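Tidska talking labeller: our review
Reviewed by Shufen Xiong, December 29, 2024

I've been lending this one round our day centre since April, and I still get a little thrill when somebody tries it for the first time! The Tidska is a chunky pen that records your own voice onto stick-on dots. Touch the dot again and it plays the message back, so a person with sight loss or a learning disability can label spice jars, CDs, post, whatever they like.

Setting up took me 2 minutes. You get 60 dots in the box, and the voice prompts are clear and unhurried — lovely after the gabbling ones I've used before. Hanan Nasrallah, who reads very little print, did her whole freezer in an afternoon and now cooks what she fancies.

Grumbles? The volume wheel is stiff for weak fingers, and the dots don't like a greasy surface, so wipe first. I'd also want a wrist loop (mine rolls off everything).

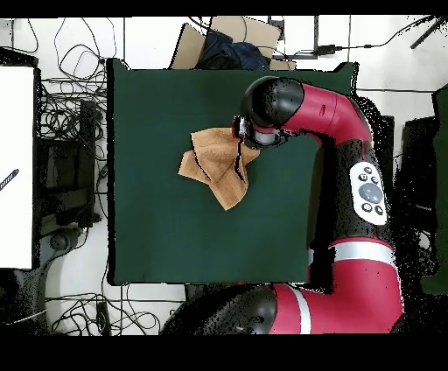 Red and black arm over a dark green work surface.

Extra dots come in the same size only, which is a shame for medicine boxes. Even so, I'd buy it again tomorrow. Ask at the front desk if you'd like a go with ours.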